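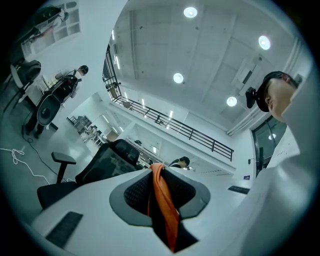

Man könne doch erst mal die Greifer bestellen und den Rest später nachkaufen, stand neulich als Kommentar unter der alten Fassung der Anleitung. Kann man! Ich hab's beim ersten Mal genauso gemacht und dann wochenlang auf Kabel gewartet. Deshalb jetzt der Abschnitt, den ich damals selber gern gehabt hätte.

4. Bedarf planen und bestellen (Ellholm-Set mit Fluvent-Handgreifern)

Stand der Preise: 22. Januar

4.1 Schreibt zuerst auf, was die Leute mit den Greifern machen sollen. Taschen auf- und zumachen, Gurte greifen, Kisten räumen – davon hängt ab, welche Fingerpads ihr braucht und wie viele.

4.2 Legt fest, wie viele Personen gleichzeitig aufnehmen. Bei uns in Brarnport sind es vier, und ich rechne pro Person immer ein komplettes Set: Greifer, Markerwürfel, Tragegestell, Kopfkamera. Teilen klingt sparsam, aber dann steht ständig jemand herum und wartet aufs Umschnallen.

4.3 Plant Verschleißteile gleich mit ein. Ein Satz Pads kostet bei Pimentel 62 Euro, ein Satz Markerwürfel mit Halterung 263 Euro. Ich nehme von beidem einen Ersatzsatz dazu (bei den Pads lieber zwei, die Dinger sind bei uns schneller hinüber, als ich dachte).

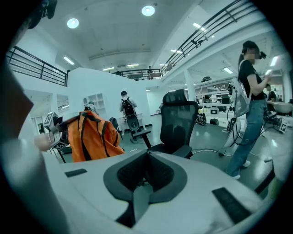 Abb. 2: Handgreifer mit Netzpad, links die Markerwürfel in der Hand

Hinweis: Markerwürfel gehören im Budget in eine eigene Zeile. Bei mir waren sie in der ersten Liste unter »Zubehör« gelandet und prompt weggekürzt worden. Ohne Würfel braucht ihr mit unserem Aufbau gar nicht erst anzufangen!

4.4 Geht mit Maßband und Zettel durch den Raum. Notiert Steckdosen, Laufwege und Stellflächen und bestellt erst danach die Kabel. Meine 50 Meter Verlängerung sahen im Warenkorb völlig übertrieben aus und waren am Ende ziemlich genau richtig.

Achtung: Kabel quer über den Boden sind eine Stolperfalle, gerade wenn man nach unten auf die Hände schaut. Kabelbrücken oder Klebeband also bitte mitbestellen.

4.5 Besorgt die Übungsgegenstände. Eine Tasche mit Reißverschluss reicht für den Anfang völlig, dazu ein Stuhl oder ein Tisch zum Ablegen.
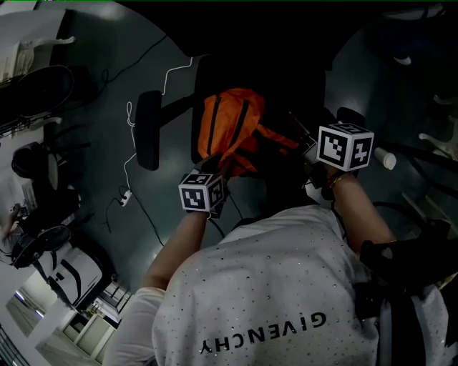
Bei den Gegenständen würde ich übrigens nicht viel Geld ausgeben, das meiste findet sich im Büro. Kräftige Farben sind mir lieber, die erkenne ich beim Durchsehen der Aufnahmen schneller wieder.

4.6 Holt das Angebot ein und fragt ausdrücklich nach der Lieferzeit der Pads. Wer im Juni loslegen will, bestellt am besten im Frühjahr. Die Bestellnummern stehen in der Teileliste im Anhang.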